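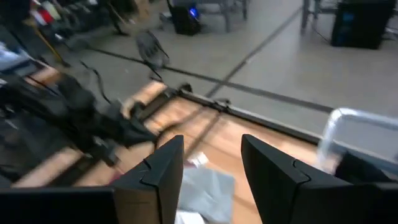
Why I Would Not Buy the Yearly Plan

When a company sells you a robot kit today, the kit is only half of the offer. The other half is the service plan, and I want to write about this part, because I think many small labs sign it too quickly.

Our group bought the two-arm tabletop kit from Merkcombe in February. I have few complaints about the hardware. The grippers close evenly, the wrist cameras were easy to mount, and my colleague Ruoxi Kang had both arms following her hands on the second afternoon. For soft things like cloth, which are difficult for every gripper I know, the kit is good enough to do serious work.

The plan is a different story. It costs 600 dollars per arm each year, and it promises "priority support" and new finger pads. In four months I wrote to support 7 times. The answers were polite. Four of them told me to restart the controller, what I had already written in my first line that I did. One answer was excellent, from a person who clearly had used the arm, and it saved us a week. I would gladly pay for this person. I can not choose him.

The pads also trouble me. They wear out, this is normal. But the plan gives one set a year, and a set bought alone costs 25 dollars. A buyer can do this arithmetic in one minute, and the seller must know it too.

Some friends say to me that a plan is like insurance, and you pay for quiet sleep. I understand this feeling. But insurance pays when something breaks, and a broken motor is not covered after the first year, with the plan or without it. I had to read the contract twice to find this.

My opinion is that Merkcombe should sell support by the hour, with a named engineer, and put the price of spare parts on the same page as the kit. I would pay for such hours tomorrow. Until then we keep the arms and let the plan end.

Zeyu Lü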